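Notebook entry, 18 June 2024
Subject: Water hardness and descaling interval, shared kitchen and bench supply
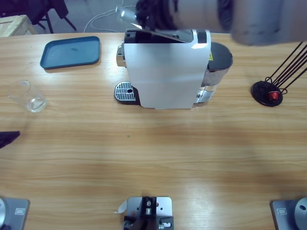

The purpose of this entry is to record the hardness readings taken from the second-floor supply and to set out what remains open before the July review. The earlier figures, kept by Mr. Ichikawa on loose sheets, have been copied into the back of this book and should be used from there.

**Sampling**

Samples were drawn at the kitchen tap, at the bench tap beside the sink, and at the outlet of the Skernico softener. Each was drawn into a rinsed 500 ml bottle after the tap had run for two minutes. The bottles were capped at once and left to come to room temperature before titration. Ms. Tsuchiya carried out the titrations and Mr. Hirose repeated the kitchen sample without sight of her result.

**Readings**

- Kitchen tap: 263 mg/L as calcium carbonate. The repeat agreed within the error of the buret.
- Bench tap: the same as the kitchen, as expected from the pipework.
- Softener outlet: not accepted. The end point drifted, and the indicator solution was found to be past its date. A fresh bottle has been requested from Sakai.

The kitchen value is in the range normally called very hard. It is higher than the value on the old sheets, but those were taken with test strips and the two methods should not be compared too closely.

**Scale on heated parts**

Mr. Tamuno opened the small kettle element and the boiler from the retired Zallik steam unit. Both carried a pale, firm layer, thickest where the metal runs hottest. On the Zallik boiler the layer came away in plates when tapped. On the kettle element it had to be dissolved. A citric acid solution at five percent, kept warm, cleared the element in under an hour. The same solution at room temperature was still working when the lab closed.

Vinegar was tried on one half of a scrap coil at Mr. Mayrhofer's suggestion. It was slower, and the smell remained in the room until the next morning. It will not be used again indoors.

**Descaling interval**

The present rule calls for descaling at fixed dates, whatever the use. It is proposed that the interval be set by volume of water heated. The flow meter on the kitchen line stood at 1580 liters at the last descaling and at 1836 liters this morning. The difference, 256 liters, is already enough to leave a visible film on a clean steel coupon hung in the kettle. The coupon has been dried, weighed and bagged – weight to be entered by Ms. Tsuchiya when the balance is back from calibration.

Small domestic appliances should follow the makers' own instructions and products. The citric acid stock is for kettles and bench boilers only. Aluminum parts are to be kept out of it until the test on the Stunalance sample plates is finished.

**Open items**

1. Repeat the softener outlet with fresh indicator, two bottles. Hirose.
2. Check the salt level in the Skernico unit and note the setting on its dial before anything is changed. Tamuno.
3. Weigh the coupon. Tsuchiya.
4. Ask the building office whether the supply was switched to the other main this spring. Ichikawa.
5. Relabel the acid bottles with the strength and the date made up. The two now under the sink have neither and are to be discarded.

Spent solution was neutralized with bicarbonate and checked with paper before disposal. The rinse from the Zallik boiler is still in the covered bucket under the fume hood – do not empty it until the solids have been filtered and dried.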